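# Teaching the arm to pick up a T-shirt

*Notes for new members of the Tuesday robotics club. Written by Maritza Ospina, corrected by Mhairi Niven.*

Our team project this year is called Cusi. The goal is simple to say and slow to reach: the arm takes one crumpled piece of laundry from the table, lifts it, and later we will fold it. This page explains only the lifting. Please read the safety sheet first and do the Malteck simulator lesson before you book time on the real arm.

## 1. Prepare the cloth

Take one piece from the laundry box. Hold it by any point at shoulder height and let it drop onto the green felt. Do not tidy it afterwards. Beginners like to make the pile nice, and then the arm learns only nice piles.

Keep the drop near the middle of the table. Close to the corners the wrist must turn too much and the program stops with a reach error.

## 2. Choose the grasp point

Look for a ridge, a place where the fabric stands up by itself. A ridge is easier than a flat part – the fingers can go down on both sides of it. Move the open gripper above the ridge, then lower it slowly with the speed set to 2. When the tips are beside the fabric, close.

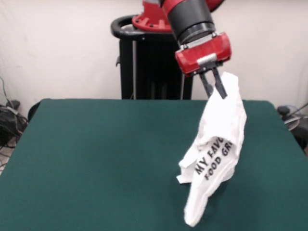

Lift in a straight line for 300 millimetres and wait two seconds before you save the run. If the cloth slips during the wait, mark the run as "dropped" and keep it. Katherine Villanueva uses those runs to train our checking program, Stalix, so they are as useful to us as the good ones.

## 3. Release and return

Lower the cloth until it almost touches the felt, then open the fingers. Go up first, and only after that go sideways. I forgot this order in my first week and pulled a sock across the whole table. Stop at the waiting height and check that both fingers are free of the fabric.
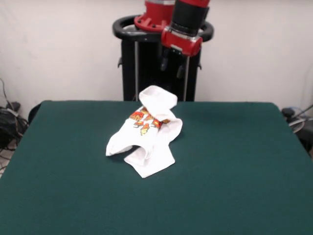 Now write the run in the log. We need the type of cloth, the colour, the grasp point and the result. Use the same words as the other members, for example "hem" and not "bottom edge". Xolani Msimang keeps the word list beside the keyboard.

## 4. Common problems

- **The fingers close on air.** Your ridge was probably a shadow. Look again from the side camera view.
- **Two layers come up together.** This is fine for lifting. Write "double" in the log.
- **The grip warning stays on.** Open fully, wait, close again. If it does not go away, call Mhairi.

We have 189 saved runs at the moment, and most of them are T-shirts. If you have an old towel or a pair of pyjama pants at home, please bring them washed.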